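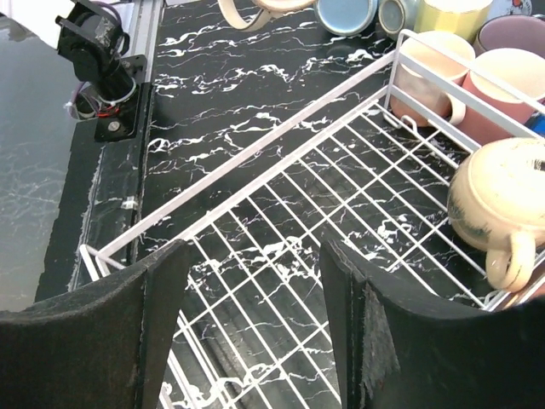 Stastasis – final report, group 2
Efa Kemeys and Dorian Riviere

What we wanted to find out: can a shared ledger track legal hemp seed from the grower to the shop, without one company owning all the records? Our case was Zenotstead, a small grower that sells through a shop called Pedach.

Set up. Private chain, three nodes, one each for grower, lab and shop. Every seed lot gets an entry when it's packed, tested, shipped. Efa wrote the contract code, Dorian did the lot label pages and most of the testing.

We loaded 123 lots from old paper forms. Took way longer then planned. Dates in different styles, lab names spelled three ways. In the end 377 entries on the chain.

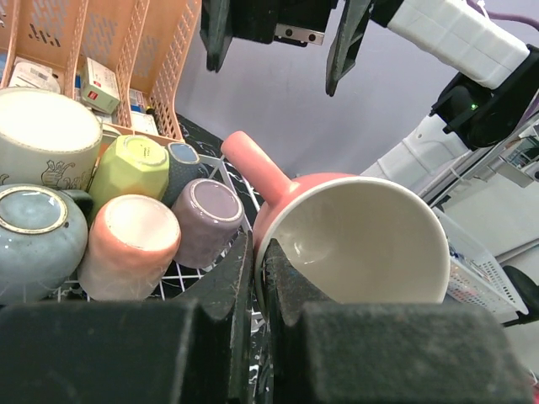
Results. Lookup by lot number works fine. Changing an old entry gets refused, good. But 10 lots went in with the wrong test result and we could only add a correction on top – the shop page still showed the old one first. Fixed on Monday, not fully tested.

Problem we didnt solve: if the grower types in a wrong weight, the chain keeps the wrong weight. Needs a check at the scale.

Left to do: fees, user logins, compare with Escobar (plain database, last year's group). Code is in the course folder.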